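The Hair Dryer Unit

My aunt left me her salon in Gernusholm and one piece of advice, which was to never buy anything from a man who wipes down his own sample case while he talks to you. So of course I bought the Jaton from Gholamreza Golestani, who wiped his the whole time.

I should say what the Jaton is. It's a pair of white grippers you hold, one in each hand, and you do your ordinary work with them, and the people at Ratum take whatever the grippers saw and felt and turn it into what they call a unit. Then you rent the arm, and the arm does the unit. I had wanted an arm ever since Hashemi's across the canal got theirs. Theirs folds towels. It folds them better than I do, and it doesn't have my shoulder.

"What would you like it to learn?" Gholamreza asked me.

"Cords," I said.

He put the cloth down for that one. I don't think anyone had ever said cords to him. But if you've ever closed a salon by yourself you know - it's the cords! Every dryer and every iron in the place spends the day tying itself to its neighbor, and at night you stand there picking at them with your feet throbbing. I would have handed over the register before I gave up on having those cords done for me.

The price was 2000 to sign and another 1000 when the unit passed. I asked what happened if it didn't pass. He said it would pass. I asked again and he found me the paragraph, and it was a perfectly decent paragraph, so I signed it with his pen (a very nice pen, I still have it).

Then came Tsegereda Kassa, who ran the sessions, and who I liked at once because she told me the grippers were going to annoy me. They did. For the first afternoon I was a crab. I dropped a plug, I picked it up, I dropped it again with the other hand. She sat on the stool eating apricots and said I was trying to be graceful.

"Do it like you're mad at it," she said.

"I am mad at it."

"Then why are you being so polite?"

So I told her about my aunt, who untangled a cord by grabbing it dead in the middle and shaking it like a wet dog. She never once started at an end. I'd always thought it was bad manners. Tsegereda made me get up and show her, and I shook the thing, and half the knot fell out on the floor, and we both just looked at it.

We did 67 good takes that way in the end. I know because that's how many Ratum paid attention to, and it's on the certificate, which has my name spelled wrong and the date, 6/23/21, spelled right. They sent the brochure a while later, a thick cream-colored thing that smelled like a new car. I turned straight to the cord page, expecting to see myself. They'd had the unit done over by their own people for the pictures, with proper lighting, and I'll admit I was put out for a whole evening.

The arm came in October. Gholamreza bolted it down himself and wiped it and stood back. I threw two dryers and the old crimping iron on the counter in the worst knot I could make, and I mean I worked at it.

The arm came down and took hold of the mess, dead in the middle. And it shook it.

I had to go and stand in the back by the sinks for a minute. When I came out Gholamreza was looking at his shoes and the cords were lying side by side, and he asked me very quietly whether everything was to my satisfaction.

I said it was a little rough on the plugs. I said she always was. He wrote that down, I think, the first half anyway.

The cord page is taped up by the mirror now, and customers read it while their color sets.

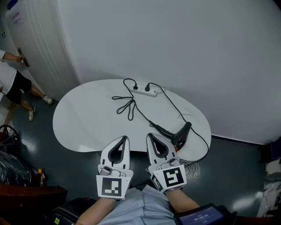
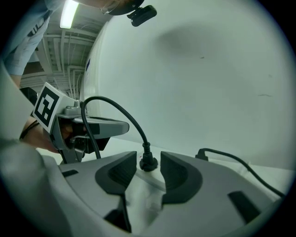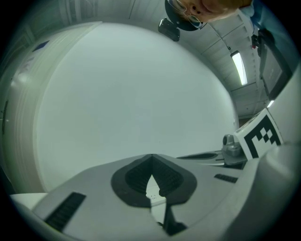

From the Jaton brochure, cord page. First picture: hair dryer and cord on the table, grippers at the ready. The other two are from closer in, at the gripper.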